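Home — Topics — Kitchen and Dining — Ask — Sign in

Forks in a drainer holder: tines up or handles up?

Posted November 18, 2023 by Rukon

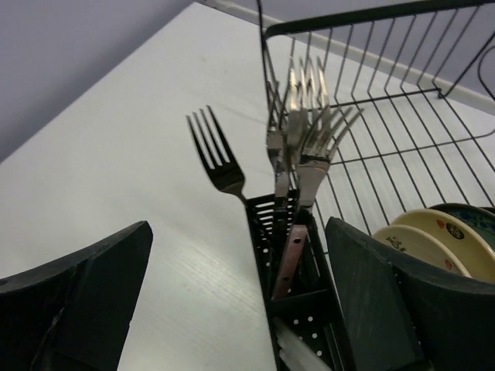 Background to the request

I am responsible for the shared kitchen of a small residential block and am revising the notice displayed beside the sink. Residents wash up by hand and leave cutlery in the black perforated holder at the wire dish rack. Forks are generally placed with the tines upwards, and they tend to gather on one side with the tines overlapping. Other utensils are put in with them, including one with a brown riveted handle and one with a pale handle.

Two residents have asked that everything be placed handle upwards. Others object that the tines would then rest at the bottom of the holder, where water collects. I should be grateful for advice on which arrangement to adopt, and on how often the holder itself should be cleaned. The kitchen serves 26 people.

Zunby
Member, 4 replies

Our house rules distinguish between types of utensil, and we have found this satisfactory. The wording is as follows.

Forks and spoons may be placed with the eating end upwards, spaced so that they do not nest. Sharp knives are not to be placed in the holder at all. They are to be washed, dried and returned to the drawer immediately by the person who used them. Persons emptying the holder must have clean hands and must take each item by the handle.

The last point matters more than the direction of the forks. If residents lift out a whole bunch by the tines, the washing has been of little use. Where this cannot be relied upon, handles upwards is the safer rule, provided that the holder is kept clean.

With regard to bunching, a limit on the number of items is difficult to enforce. We asked instead that the holder be emptied before each evening meal — this has largely resolved the matter.

Flitau

Handles up. It is the same in every canteen I have worked in.

Palacios
Member

I agree with the first reply and would add a note on cleaning. Take the holder off the rack twice a week, empty it and stand it in hot water with washing-up liquid for 20 minutes. Then go over the holes with a small brush, inside and out, paying particular attention to the base. Rinse it and allow it to drain upside down before use.

Utensils with wooden handles should be dried with a cloth and put away, as standing in a damp holder will loosen the rivets in time. I cannot say whether this applies to your brown-handled item.

We introduced our present notice in April and kept it to four lines. The previous version filled a page and was not read.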